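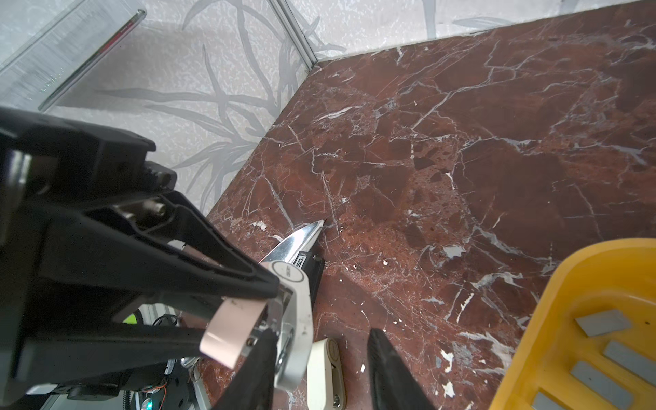
Scissors in the gripper over the marble bench at Givunmont, with the yellow tray at right.

Scissor work on the Stolix arm is on hold after a grip fault on Saturday. The arm was carrying a pair of scissors back to the tray when the fingers lost force and the scissors fell 30 centimetres to the bench. No one was hurt. The stone has a small chip, which building services will look at in May.

The log shows the gripper controller dropped out for 600 milliseconds and came back with its force setting at zero. The arm kept moving the whole time. Tolline has sent a firmware fix and we are testing it with foam blocks.

Until the hold is lifted, please don't load blades or anything else sharp. Keep hands out of the enclosure unless the stop button is in and the arm is locked. Four other bookings have been moved to the Iyamu room. Check the calendar for your new time.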